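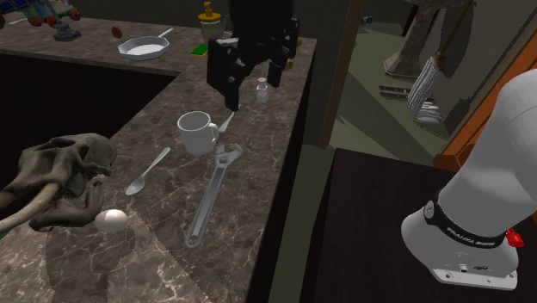 Ustgate stone yard open day, quick notes before I forget it all

Got there just after 9, parking already a mess. Go in by the back gate on the Kershaw side if you're going next year, the front one backs up onto the road.

First stop was the slab hall. Huge, freezing, smells like a wet sidewalk. Slabs stood on edge in long racks, sorted by color. Browns at the far end and that's where I spent most of the morning. Wanted a dark one with pale veins for the kitchen. Plenty of those, and no two alike, even ones cut from the same block. They let you wet the stone with a spray bottle to see how it'll look polished. Do this. Two I'd written off looked great wet, one I loved went muddy.

Then the saw tour. Hywel Beddoe took our group, 20 minutes, hard to hear him over the water. Main points I got down: an L-shaped counter nearly always has a seam, ask where it goes before you pay. Veins can be matched at the corner but it eats up stone, so you may need a second slab. Sink cutouts get done last. Someone asked about lemon juice and he just winced. Marble etches, sealer or no sealer. Wipe it up fast.

Prices. The Derska brown I liked is $2550 a slab, the plainer one next to it $2000. Polishing the edges is extra, and they wanted a $500 deposit to hold anything past Friday. I didn't put one down. Offcuts bin by the door, $5 a piece, cash only. Got two, one for cheese and one for no reason.

Lunch was a truck from Grernance doing sausage rolls, long line, they ran out of teh good mustard by noon. Coffee fine.

Skipped the carving demo, heard it ran late anyway. Also missed the talk on sealing, which I kind of needed, but the room was full and people were standing out in the hall.

Take gloves, take a tape measure, take a drawing of your kitchen with the sizes on it. I had mine on the back of an envelope and the woman at the desk still managed to get me a quote from it. Comes by email next week supposably. Will add it here when I have it.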